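Four hands, one loaf, and a lot of restarts

Posted 5 March 2026

I have wanted to write this one up since August, when our group started arguing over which hand to put on the end of our arms. It's a long argument! It has involved a spreadsheet, a borrowed desk, one person changing his mind twice (me) and a truly silly number of attempts at picking up things that are shaped like food. We finally sat down and compared the candidates properly, all in simulation, all in the same kitchen, and I've had more fun with it than with anything else this winter.

Some background for anyone who came here for the bike posts. We run a two-armed setup in sim and try out kitchen jobs on it: hold this, move that over there, put the thing in the pot. The arms stay the same. What changes is what you bolt on past the wrist, and how you drive it. We had 4 hands to compare:

The Mokance two-finger. A plain parallel gripper with flat pads. One number in, one number out.

The Mokance three-finger, which is the same idea with a third finger you can swing around.

The Stasiv five-finger hand. Lots of joints, lots of ways to get it wrong.

The Ondalden soft gripper, modeled as well as we could model it (more on that below, and I have complaints).

Each hand got 200 tries on the same set of jobs, with the objects nudged to a new spot and angle each time. I wanted more. Davina Crichton, who set up the runs and who has to share the machine with other people, wanted fewer. 200 was where we met.

The two-finger gripper went first and I expected it to be boring. It was boring, and it was also very, very good. You close it until it stops and then you lift. On anything with two nice parallel sides it hardly ever let go. Where it got into trouble was with long rounded things lying at an angle, where the pads touch at one small patch each and the object swings down at one end as soon as it leaves the surface. You can watch it tip, and you know what's coming, and you can't do anything because the gripper has no more fingers to offer.

The three-finger fixed a good part of that, and for a few days it was my favorite. The third finger gives you a proper cradle. But on a low object on a flat surface you have to get a finger underneath or at least well down the side, and the swinging finger kept touching the counter first. We spent an evening on approach height alone. Raising it made the touch go away and made the grasp worse, and lowering it did the opposite, and in the end we left it at a setting that neither of us likes.

Then the many-fingered ones. I had been putting them off, and I was wrong to, because this is where it got really interesting. With a full hand you can come down over a thing from above, fingers bunched, and let it settle under the palm. It doesn't have to be a clean pinch. It looks a bit like somebody feeling for their keys in the dark, and I mean that as a compliment.
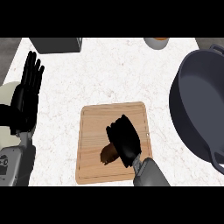 Manipulation Group – Stidura Robotics Club

The brown thing on the cutting board is the one that gave every hand the most trouble. We call it the loaf in the logs, so I'll call it the loaf too. It's rounded and long, it can be lying at any angle when the run starts, and the black right hand is over one end of it there with the fingers curled down. I love this pose. A lot of the approach comes in from the lower right in this camera view, so the forearm goes across the corner of the board and the hand hides part of the very thing you're trying to hold, and if your controller depends on seeing the whole object then you had better have looked at it before the hand arrived.

That turned into our biggest lesson about cameras, so let me stay on it for a bit. We tried two views. One is the high view over the counter that you see above, which takes in both hands, the board and the big dark pot on the right. The other is a wrist view that rides along with the arm. I was sure the wrist view would win. It's close and it moves with you, so what could be better? Well, when the fingers are bunched and you're nearly down on the object, the wrist view is mostly fingers. Lovely picture of fingers. The high view loses part of the object too, but it loses it later, and it still knows where the board is.

What worked best for us was both, with the high view doing the planning and the wrist view only getting a say in the last stretch before contact. Theerawat Srithong wrote the bit that hands over from one to the other, and he did it in a way that I'd never have thought of: it fades. The wrist view counts for nothing at first, then for a little, then for a lot, and then drops back off when it can't see past the fingers. I had written mine as a hard switch and you could see the arm twitch at the moment it flipped. His doesn't twitch. I deleted mine the same day and felt great about it.

Now the controllers, because the hand is only half of it. We drove each one three ways: straight position targets, position targets with a soft limit on force, and a learned policy trained from demonstrations. There were 885 demonstrations, recorded over the fall by whoever had a free hour (thank you, all of you, I know what the gloves smell like by now).

Position targets on the two-finger gripper were fine. Position targets on the five-finger hand were awful. Every finger wants to be exactly where you told it to be, and if the loaf is a little fatter or a little further over than you thought, one finger gets there early and shoves the thing across the board while the others close on air. Adding the force limit made the biggest change of anything we tried in the whole project. One line in the config! The early finger touches, gives a bit, waits, and the rest catch up.

The learned policy was the most fun to watch and the hardest to judge. It does things I'd never script. It'll come down beside an object and roll it in toward the palm with two fingers before closing. It also sometimes goes completely vague and hovers, for ages, over a spot with nothing in it. When it was good it was the best of the lot on the loaf, and when it was bad I had to leave the room.

One thing I hadn't given any thought to was the other hand. Our jobs were mostly right-handed and we let the left one park wherever the controller liked, open, fingers up, off to the side. For the two-finger gripper that cost us nothing. The five-finger hand is bigger and it takes up real space over the counter, and in the high view it can cover whatever is behind it. In the shot up there it's in front of something round and pale like a plate. If the next job had been about that plate, the high view would have had a pretty poor look at it. So we've now got a proper parking pose, further back and lower, and I'd tell anyone with two arms to sort that out on the first day and not in the seventh week.

The soft gripper I can't be fair to. Ours was a stack of stiff little links pretending to be rubber, and when you squeezed it hard it would start to buzz, and a few times it went off like a firecracker and took the pot with it. The soft gripper's makers would be right to be annoyed with me if I put it in a ranking, so I'm leaving it out until we've got a better model or a real one to hold. I did enjoy the firecracker.

So where have I landed? For boxes, tubs and anything with a handle: the two-finger, every time, with the plain controller, and go home early. For the loaf and its relatives: the five-finger hand with the force limit on, and the learned policy once we've cured it of daydreaming. The three-finger sits in between and I keep wanting to like it more than I do. Davina likes it more than I do, and she has a point about the price of a hand with that many joints if we ever build this for real – every joint is something that can break, and I'm the one who'd be on the floor looking for the screw.

A few loose notes that didn't fit anywhere:

Check your contact settings before you compare anything. We threw away 7 runs at the start because the board was more slippery than the counter and we hadn't noticed.

Start with the object at a slant. Everything looks good on a loaf that's lined up with the gripper.

Save the failures with video. I learned next to nothing from the ones that worked.

Write down which version of the hand model you used. We had two files with nearly the same name, and that was a bad afternoon.

Next up is getting things off the board and into the pot, which sounds like a small step and is giving me trouble already, mostly with how the wrist has to turn so the arm clears the rim and those loop handles. Theerawat has an idea about coming in from the open side first and I have a different idea, and we're going to run both. If you've done anything like this with a many-fingered hand, and especially if you've got the learned kind to stop hovering, please leave a comment. I read all of them, and I'll post the config once I've cleaned out the rude variable names.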